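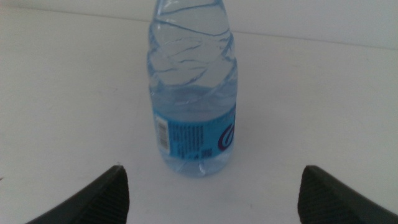 Open gripper and water bottle, seen from the wrist camera

The Dumville cell is a single-arm handling cell operated by Mament at its Wivbridge site. It has a white worktable and a two-finger gripper with ribbed pads. Plastic bottles are used for its grip checks.

Maintenance

The finger pads are wiped before each shift and replaced in pairs after 156 hours of use. New pads are seated by hand, and the gripper is then opened fully and closed 3 times to set its zero point. The wrist camera is realigned whenever the fingers have been removed. Closing force is checked on a thin-walled bottle, which dents easily if the setting is too high. A second bottle of a different size may be left on the table to check clearance during the approach.

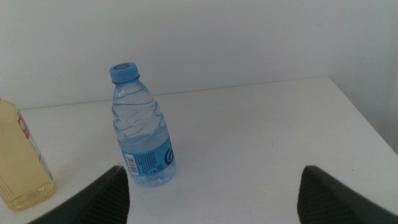
Woo has objected that the pad interval is too long for ribbed pads, and that wear shows up first as a slow twist of the bottle during lifting. The manual was not changed, but a twist check was added to the weekly list in September.

The cell has logged more than 469 pad changes. Worn pads are kept for 2 weeks before disposal.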